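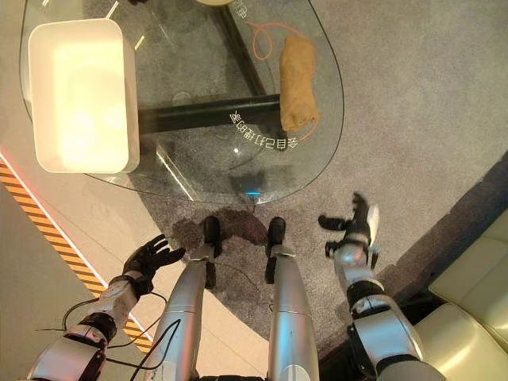
Does a glass table make a small room feel bigger?
For the first week or so. After that it mostly makes you feel you should have tidied up.

Speaker notes, part two (glass). Keep this under 7 minutes, the part on chairs ran over last time.

Start with the claim. The Lenier catalogue says clear glass "gives the floor back to the room". Read it out slowly. Then ask who in the audience owns one. Ask those people when they last wiped it. Wait.

My view: you do get to see the carpet. You also see the frame, and whatever the frame is doing. On the one in the picture it's black metal bars under a clear top, with grey carpet behind. If you like the bars, fine. I've yet to meet a buyer who thought about them in the shop.

Then clutter. A white tray on an oak table is a tray. Put it on glass and it hangs over the carpet with its own shadow and reflections. Same with a bit of orange cord. Everaldo Sampaio will say a tray solves this, he always does. Ask him what goes in the tray.

Rounded shape: I'll grant this one. Fewer bruised shins. But you can't push a teardrop against a wall without leaving a gap, and the Gestby flat had 2 walls free to begin with.

Lettering on the glass. White characters in a curve, and they read backwards from the wrong side. Which side do your guests sit on? Move on quickly if no one laughs.

Price slide. Ileana Furtună's quote was 623 for the plain top. Don't get drawn into delivery.

Leave the Amaral sofa question for the end, Chalerm wants to answer it.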